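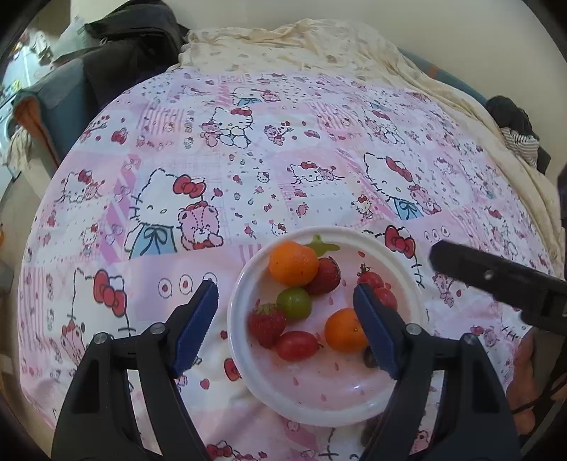
Imelda Lagman wrote in after last month's page to say that her first batch of fruit-sorting examples came back with a third of them rejected, and she wanted to know what to do differently at home. Most of the trouble comes from small habits, so these are the ones we pass on to everyone recording for Protero.

Keep the fruit small and mixed. A plate with grapes, tomatoes, strawberries and tangerines teaches more than a plate of one thing.

Close the fingers slowly. A soft strawberry will mark if you squeeze, and juice on the pads makes the next piece slip. Wipe the pads with a damp cloth — no soap — and dry them before you go on.

Start each take with the fingers open and hold still for 4 seconds. Do the same at the end.

Change the layout between takes. Turn the plate, move it to the other side, set a few pieces out on the cloth. Patterned sheets are fine and so are plain ones. Pull out the big wrinkles so round fruit doesn't roll.

If you drop a piece, pick it up again with the gripper and finish the take. Don't reach in with your fingers.
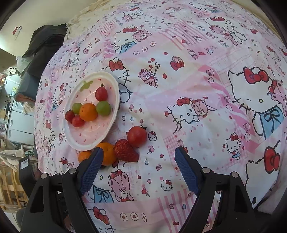
Do failed grabs have to be deleted before sending? Leave them in and mark them as misses in the log. Of the 281 takes Genalyn Galang sent in February, 262 were kept, and several of those had a miss in the middle.

Write the log as you go — take number, what you moved, where it went. Fruit that has been handled all morning should go in the compost, so buy the cheap bag.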